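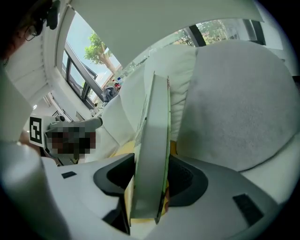
CURVILLE TENANTS' ASSOCIATION
Minutes of the July General Meeting

Present: Osvaldo Ferri (chair), Hollis Boateng (secretary), and members as signed in.

The chair called the meeting to order at 7:05 p.m. The minutes of the previous meeting were approved with one correction: the motion on bicycle storage was seconded by Ms. Zuccaro, and the record has been amended.

1. Laundry room hours
Mr. Boateng reported that the building manager has agreed to keep the laundry room open until 11 p.m. on a trial basis. Members from the first floor asked that dryers not be started after 10:15 p.m. The request was noted and will be added to the posted rules. The trial ends when the new lease terms take effect.

2. Clotside Street entrance
The lock on the Clotside Street door has been replaced. Each household is entitled to 2 keys at no charge. A third key may be requested in writing and costs $3. The old keys should be returned to the office. A member asked whether the intercom would be repaired at the same time. The chair replied that the intercom is covered by a separate work order — it has been filed, but no date has been given.

3. Common lounge
Members discussed the use of the lounge for private gatherings. Under the current rules, bookings are limited to three hours and the deposit is $60. A motion to raise the deposit to $80 was made and debated. Several members felt that the increase would discourage families from booking. The motion failed on a show of hands.

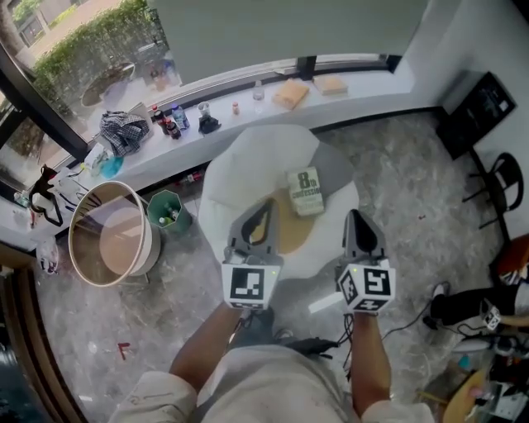 It was agreed that the booking sheet will be moved from the lounge door to the lobby board, and that cancellations must be made by noon on the day before. The chair will rewrite the notice.

4. Heating contract
The contract with Estik for boiler service comes up for renewal before winter. Mr. Ferri has asked for a written quote and for the service log from last season. Members on the top floor again reported slow heat in the mornings — the secretary will collect apartment numbers and send them to the building manager. The item was carried over.

5. Other business
A member asked that the recycling pickup time be posted in the lobby. Agreed.

The next meeting will be held at 7 p.m. in the same room. Items for the agenda should reach the secretary one week in advance.

The meeting was adjourned at 8:20 p.m.

Respectfully submitted,
Hollis Boateng, Secretary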